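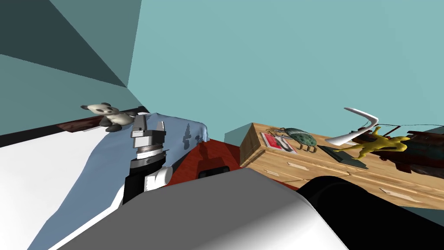

Figure 1. Bedroom scene in the simulator, left gripper over the bed next to the panda toy.

Print this page | E-mail this page

When the Gripper Would Not Let Go: Fault Report, Tidy-Up Project
So-ying Chu

Our task was to have a simulated two-armed robot pick up toys in a bedroom and put them in a chosen spot. I was in charge of the left arm. The fault showed up in September, once we moved from hard objects to the plush ones.

What went wrong

In 13 of 272 logged runs the controller reported the gripper as open while the fingers were still pressing on the toy. The arm then started its return move and dragged the toy along. In the worst run it pushed the toy into the headboard, the contact force went past our limit of 400 newtons, and the physics solver became unstable. On a real robot that would have been a safety stop at the very least.

What I checked

I first blamed the bed. The blanket is a soft surface and I thought the fingers were catching on it. I replaced it with a rigid block and the fault still came back – less often, but it came back. I then slowed the return move by half. The drag was gentler and the false "open" report was unchanged.

The cause was in my own code. The release check read the commanded finger position and never the measured one. With a hard toy the two agree almost at once. With a plush toy the contact model held the fingers back for several steps, and the arm was already moving by then.

Fix

The check now reads the measured position and waits for contact force to fall to zero. If this takes longer than 4,000 simulation steps, the arm holds still and logs an error. I reran all 272 starting positions over one Saturday and got no false reports. Two runs timed out, both with the toy wedged against the headboard. I have not solved those.

The right arm uses a copy of the old check. It still needs the same change before anyone runs both arms together.

Related reports
Uvberg: Joint Limits and How We Hit Them
Trukine Arm Calibration Notes
Zonivau Scene Builder, Student Guide

Contact | Copyright Yu Robotics Teaching Lab | Back to top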